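Shelf price survey: changes to unit pricing from 27th June

The spring round of the grocery price survey is closed and the tables have been sent to member stores. Several readers asked why the fruit figures no longer match the ones printed in February. The method changed between the two rounds, and the notes that follow cover the parts that affect how the tables should be read.

Up to February, fruit was recorded at the price on the shelf label, in whatever unit the store used. Illham priced most items by the piece, Beva by the pound and Antal by the bag. The figures were then converted using a standard weight for each kind of fruit. For items of even size the error was small. For mangoes and melons it was large enough to change the order of the stores.

In the new round every item is weighed before it is entered. Fruit sold by the piece is weighed on a bench scale and the price is divided by the mean weight of 8 pieces. Fruit sold in a bag is weighed with the bag removed, and the printed net weight is ignored. The result is given in cents per 100 grams.
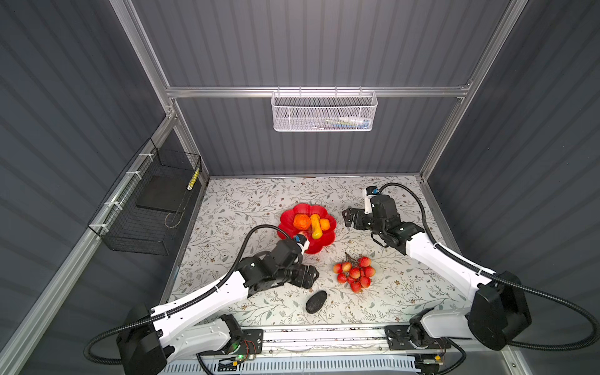 Fruit sold on the stem or with leaves attached is weighed as sold, with no trimming. The buyer pays for the stem, so it belongs in the price. A second column gives the edible share for items where skin and seed make up a large part of the weight. That column comes from a fixed reference table and was not measured in the stores.

The survey now holds 317 price lines, of which 15 are marked with a star. A starred line means that the item was out of stock on the first visit and was priced on the second. Starred lines are left out of the store averages but stay in the item averages – this matters most for Stota, which has fewer lines than the other stores to begin with.

Sale prices are entered only if they are open to every shopper. Prices that need a card, a coupon or a minimum purchase are listed in the notes column and do not enter the averages. Deposits on juice cartons and bottles are taken off before the unit price is worked out. Sales tax is left out in all cases.

The February tables will stay on the members' page in their old form. They have not been recalculated, as the original weights were never taken, and they should not be set side by side with the new figures for any fruit sold by the piece. Dairy, juice and dry goods were always priced by net content and can be compared across both rounds.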